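Minutes, player complaints desk, online casino listings
6 February 2023
Present: Shiuli Bhuiyan (chair), Bautista Gallardo, Ignacio Urrutia, Vicente Medina (notes)
Apologies: Fidel Quezada, sent his comments by email

Last minutes. Taken as read. Vicente to fix the spelling of Yáñez throughout.

1. Flestamis Casino, slow withdrawals
Bautista went through the file. 4 complaints open, all the same story. Player asks for payout, gets told documents are missing, sends documents, gets told they're blurry, sends again, account goes "under review". Longest wait so far is 294 days. Casino's reply to that one was a copy of their terms page with nothing marked on it.
Ignacio: rating should drop today. Shiuli wants to give them one more letter first, with a date in it. Bautista not happy, says they've had letters. Agreed in the end: letter goes out this week, and if no proper answer by the start of April they go on the not recommended list. Banner on their review page in the meantime saying withdrawals are disputed.
Fidel (by email) asks that we stop calling it a "delay" in the review text. Agreed, change to "unpaid".

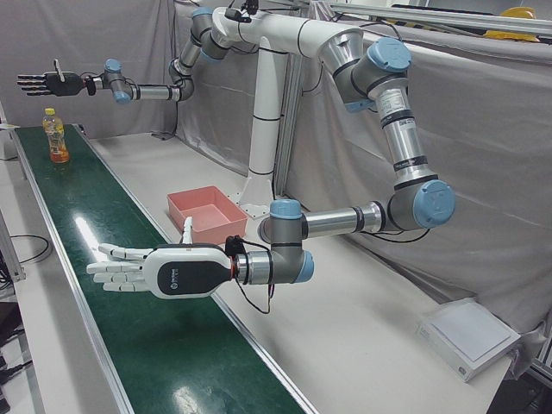 Two arms, one pedestal, conveyor belt alongside.

2. Lorka bonus terms
Terms changed again. Welcome bonus page says winnings can be withdrawn after wagering, general terms say bonus itself gets taken off first, and the live chat gave Ignacio a third version. He has screenshots of all 3. Max bet rule during bonus play is only in the general terms, way down, nowhere near the offer.
Long talk about whether this is sloppy or on purpose. No decision on that and we dont need one. Review to say the terms conflict and quote both pages side by side. Ignacio to write it, Shiuli to read before it goes up.
Vicente asked if we keep the sign up link live while that's going on. Link comes off until the terms match.

3. Trikico, customer service test
Bautista ran the usual test, chat plus email. Chat answered fast, polite, couldnt say anything about withdrawal limits. Email took four days and the answer was to use the chat. Score for support goes down one step. Games and payment scores stay.
Phone number on their site still rings out. Remove it from our contact box.

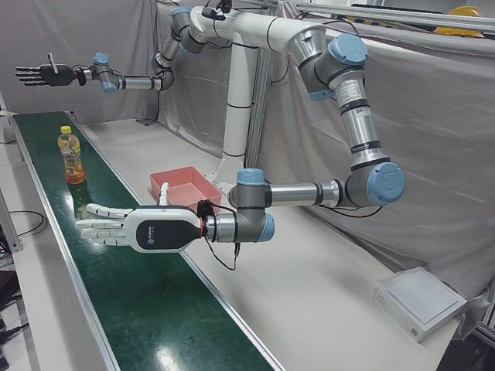 Can a player still file a complaint with us if the casino has closed their account?
A closed account makes no difference, as long as the player can send us the username, the emails and whatever they have showing the balance.

4. Yáñez group
Owner of several sites we list, wants to know why one of their brands has a warning and the others don't. Shiuli drafted a reply: the warning is for that brand's own unpaid jackpot case, and comes off when the player confirms the money arrived. Some discussion of whether to warn on the whole group. Ignacio for, Bautista against, Vicente no view. Left as is. Come back to it if a second brand has the same problem.
They also offered a banner deal in the same email. Declined. Shiuli to say so in a seperate message so the two things don't get mixed up.

5. Complaint form
Players keep leaving out the date they asked for the withdrawal. Make that box required. Fidel also wants the upload limit raised, statements are getting bounced. Vicente to find out what the host allows.

AOB
Forum thread on Flestamis getting heated, Bautista to keep an eye on it. Posts with other players' full names come down.

Actions
Shiuli: Flestamis letter, two replies to Yáñez
Ignacio: Lorka text and screenshots in the shared folder
Bautista: Trikico scores and contact box, forum
Vicente: form, upload limit, Lorka link off today
Fidel: reword Flestamis review, add banner

Next meeting to be set by email once Fidel is back.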